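Colside Key – hardware wallet for game collectibles

Made by Trarnano. Sold by Pētersons. In stock.

The Colside Key is a small signing device for people who keep tokens from blockchain games: cards, creatures, land plots, skins. It stores the private keys for your accounts and signs transfers without passing the keys to your computer or phone. You plug it in, check the details on its screen, and press the button to approve.

Most wallets on the market were designed for coins. They show you an amount and an address, and that works well enough for a payment. Game items are harder. If you own two hundred cards in the same set, a line of numbers and letters on the screen doesn't tell you which one you are about to send. The Colside Key shows the item's name, its set and its serial number when the game supplies them. If the game doesn't supply them, the screen says "No item data" and shows the raw token number.

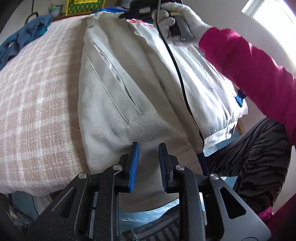 Each key holds up to 177 accounts. Most players will use two or three, but breeders and guild managers often keep a separate account for each project, and the earlier model was too small for them. Accounts can be given a label of your choice. Labels are stored on the device and are never sent to the game.

Approving a trade

Start the trade in the game or the marketplace as usual. The key wakes up and shows the first page of the request. Press the right side of the button to move forward and the left side to go back. On the last page, hold the button down until the bar fills. Let go early and the request is refused.

Requests that give a marketplace permission to move everything in a collection are shown with a thick border and the words "ALL ITEMS." You have to hold the button twice to approve one of these. We get mail asking us to make this optional. It will stay as it is.

Batch signing

Batch signing lets you approve a group of transfers in one go, up to 400 items. It is meant for moving a collection to a new account or for paying out prizes after a tournament. You can page through the whole list before you approve it, and the device gives you the total and the receiving address at the end. Batches only work when every item is going to the same address. For anything else you'll need to sign the transfers one at a time.

Large batches are slow. Keep the cable connected until the screen says "Done" – if the connection drops partway, nothing in the batch is signed and you start over.

Supported games

Flarberg is fully supported, including breeding, rentals and the auction house. Item names and pictures come through in all regions. The pictures are small and in four shades of gray, so don't expect much from them, but they are enough to tell one creature from another.

Other games that use standard collectible tokens will work for sending and receiving. Breeding, crafting and staking inside those games may show up as a plain contract call with no details. Blind approval of contract calls is off when you get the device. You can turn it on in Settings, under Advanced, and we suggest turning it off again once you are finished. 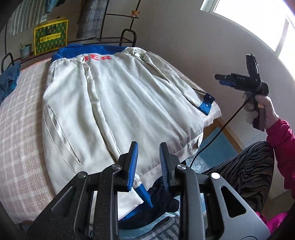

Firmware 2 came out in July and added rental agreements. A rental now shows the borrower's address and the end date before you sign. If your key came with older firmware, update it with the desktop program before you connect it to a game. Your accounts and labels are kept during an update, but have your recovery words at hand anyway.

Recovery

When you first turn on the key it gives you 24 words. Write them on the card in the box, in order, and put the card somewhere you'll find it again. The words will restore your accounts on another Colside Key or on most other wallets that take a 24-word phrase. Account labels are not part of the phrase and have to be typed in again.

Neither Trarnano nor Pētersons can recover your words. Anyone who asks you for them, by mail or in a game chat, is trying to rob you.

What's in the box

Colside Key
USB-C cable
Two recovery cards
Printed quick start sheet
Wrist loop

Specifications

Screen: monochrome, four gray levels
Control: one two-way button
Connection: USB-C, no wireless
Accounts: up to 177
Batch size: up to 400 items
Address book: up to 2,000 entries
Battery: none, powered by cable
Works with: Windows, macOS, Linux and Android

There is no iPhone support at this time.

Buyer comments

"Moved my whole Flarberg stable to a new account in one evening. The address book is the part I use most. The button is stiff for the first week." – Zulkifli Lubis

"Good device, thin manual. I had to write to support to learn that labels don't come back after a restore. Three stars until that is printed on the card." – Edgars Ramanauskas

Reply from Pētersons: The note about labels has been added to the quick start sheet. Keys shipped before the change have the old sheet, and the new one can be downloaded from the support page.

Shipping and returns

Orders placed before noon go out the same working day. You can return an unopened key within 30 days for a full refund. Opened keys can be exchanged if they are faulty, but for security reasons we don't put them back on sale, and we can't refund one because you changed your mind. Check that the seal on the box is whole when it arrives. If it is broken, don't set up the key. Send us the order number and we'll replace it.

Page last updated Oct 12, 2023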